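Using the Sorik table for sorting boxes

Before you begin, check that both leg locks are closed. The top carries up to 30 kg, spread evenly. Stand the table where you can reach the boxes without leaning over them.
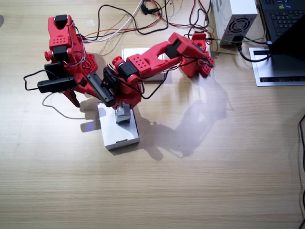
1. Wipe the top with a dry cloth, following the grain.
2. Put the Dalteck mat away. It is for cutting only.
3. Bring the small boxes to the middle, with their lids closed.

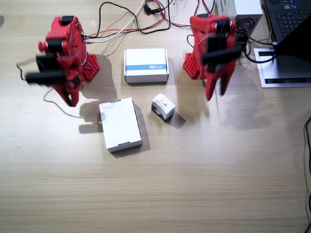 4. Turn each box so that its printed side can be read from where you stand. Lay long boxes flat and do not stack them yet. The white box with the blue stripe along its front is lying the right way, with the lettering on show.
5. Write the contents on a Vass label and stick it to the lid.

Note: labels may be lifted and moved for up to 2 minutes.

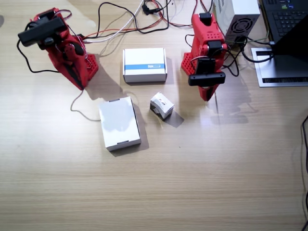 6. Stack boxes of the same size, heaviest at the bottom. Keep each stack under 385 mm high.

Caution: do not drag boxes across the top. Grit underneath will scratch the finish.
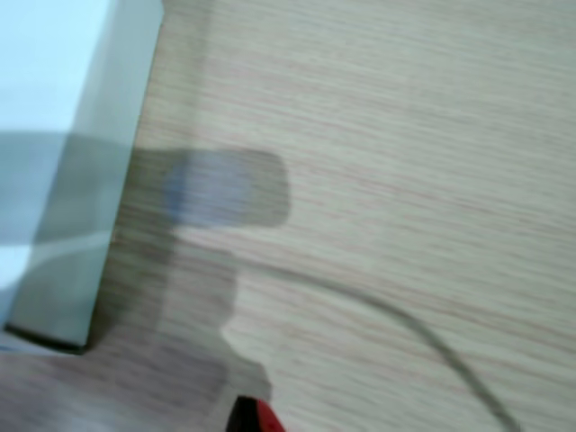

7. Leave the larger boxes until last and put them to one side. Before sliding one off, look for cables lying on the table, such as the thin grey one curving across to the right of the green box. Lift with both hands.

Replacement leg locks can be ordered from the Dultville parts counter, part 80.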